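工单标题:小零件收纳柜,抽屉卡滞,台面散件对不上清单
提交人:Nour Karam
地点:Carstead 工作间,棕色大桌
状态:处理中
日期:2023-11-16

问题描述

桌上那个四层白色小抽屉柜是用来放小零件的,买的是 Gasby 的货。上周开始抽屉推到底会往回弹一截,要用手顶住才肯留在里面。装得少的时候没事,装得多就弹。

另外有一批散件没归位,领料单上写的是“白色卡件”“金属小扣”“黑色件”,三种都没写料号,不知道该放哪一层。请帮忙确认归属,顺便看看抽屉怎么处理。

已经试过的:
把抽屉全部抽出来擦过滑槽,没有明显改善。
把柜子转了个方向放,没有变化。
把最上层清掉一半,回弹变轻,还是有。

散件还在桌面上,白色弧形那个两头各带一个小折脚,旁边是亮面的金属小件。左上那个黑色带金属的我也不认识。
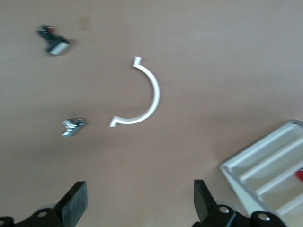 Arnout De Haan:白色卡件先别往抽屉里塞。Dismont 那批货里有两种弧形卡,外形差不多,折脚的角度不一样,混在一起以后很难挑。先拿纸杯单独装,杯子上写明来源,等对完单子再入柜。

Nour Karam 回复:好,已经单独装了。金属小扣也另放一杯。桌面上有一块浅褐色的印子,用湿布擦了两遍没掉,不影响使用,先记在这里。

排查记录

一、称重。柜子说明书上每层限重 200 克。最上层取出来称,连抽屉 1480 克,明显超了。抽屉自重没有单独称,不过塑料件不会有多重,超限这一点可以确定。

二、看滑槽。下面两层滑槽正常。最上层右侧的槽口有一点外翻,抽屉走到最后一段会蹭到,应该是长期压重压出来的。空抽屉推进去能停住,装满就停不住,和报修描述一致。

三、看装法。带橙色和黄色的黑色件都堆在上面的抽屉里,下面一层也放了一堆黑橙相间的,边缘高出抽屉前沿。高出来的部分关抽屉时会顶到上一层的底板,这是回弹的另一个原因。

四、领料单。翻了 Cavalcanti 的到货记录,黑色件对应第 7 行,白色卡件查不到,得问采购。

临时处理

柜子留在桌子靠里的位置,抽屉暂时开着用,不要硬推。橙色面、黑色底的那个小盒子不进柜,放在桌面上,顶上的圆孔朝上,不要往上面压东西。它旁边那个黑色小电子件带金属触点,也先不收,等有了防静电袋再说。

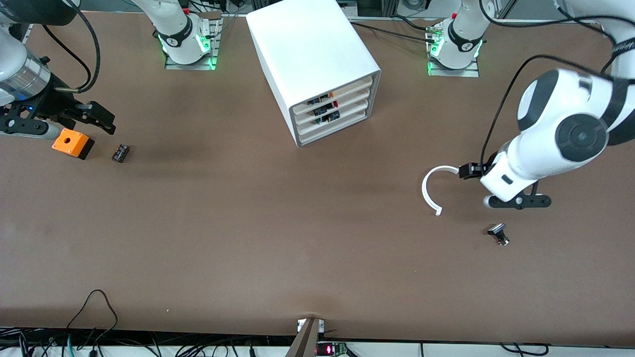
Anežka Brabec:建议别修这个柜子了,上层换到最下面去用。外翻的槽口拿热风吹软再夹回来,我以前试过,撑不了几个月。还有,分层最好按重量来,别按颜色,重的一律放底层,不然换个新柜子也是一样的结果。

Nour Karam 回复:同意按重量分。但抽屉对调以后,外翻的槽口在柜体上,跟着柜体走,不跟抽屉走,所以上层位置我打算空着,只放标签纸和空袋子。

Arnout De Haan:可以。空着的那层贴个条,免得有人又往里装。

待办

1. 黑色件按料号分袋,每袋 5 个,装袋后高度不得超过抽屉前沿。
2. 问采购白色卡件的来源,拿到料号后补进领料单。负责人 Valquíria Rangel。
3. 向 Gasby 询问柜体能否单独更换,不能换就报一个新的,同尺寸,限重要高一档。
4. 领料单模板加一栏“料号”,必填。
5. 防静电袋申领,到货后收黑色电子件。

补充:第 1 项的袋子用带封口的那种,规格和 11 月初领的一样,库房还有。第 3 项邮件已发,收到回复前工单保持打开,负责人 Nour Karam。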